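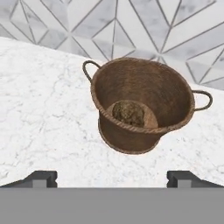 The meeting opened at 9:30 with the sample registration backlog at the Coltville laboratory. Sreekumar Bhat reported that 2397 records had been migrated from the Cekex database and that 100 of them failed validation, mostly on the units field. Container type was the next item. The current list allows bottle, vial, bag and tray, and reception staff have been entering everything else as free text. It was agreed to add a general code for open carriers, which would cover a round woven basket with two loop handles as well as a wire rack, with material recorded in a separate field. Sreekumar to update the list and circulate it by Friday.

Barcode labels. Labels printed at reception are still being rejected by the bench scanners when the sample ID runs past the printable width. Su-chen Hsu has tested a shorter ID format with the year dropped from the prefix. The format scans correctly on all benches, but it breaks the sort order in the monthly workload report. Surnix has been asked whether the report can sort on the registration date instead. 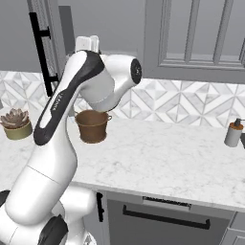 If the change can be made in configuration, it will go in with the September release. If it needs a code change, the old format stays until the new year and reception will use the wider label stock. Su-chen to confirm cost and supply.

Instrument interfaces. Three balances are now writing results directly to the worksheet. The Fung titrator is still on manual entry – the driver drops the decimal point when the result is under one. Hwa-young Ban will send the log files to the supplier and keep the second-person check in place for titrator results. No change to the calibration schedule.
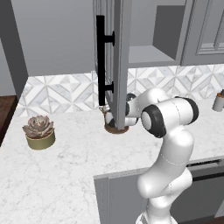 Ladan Pakzad asked that the second-person check also be written into the procedure, as the audit trail shows who approved a result but not whether the raw printout was looked at. Agreed. Kyung-hwa Han to draft the wording for section 8.

User roles. Deferred to the next meeting.

Meeting closed at 10:40.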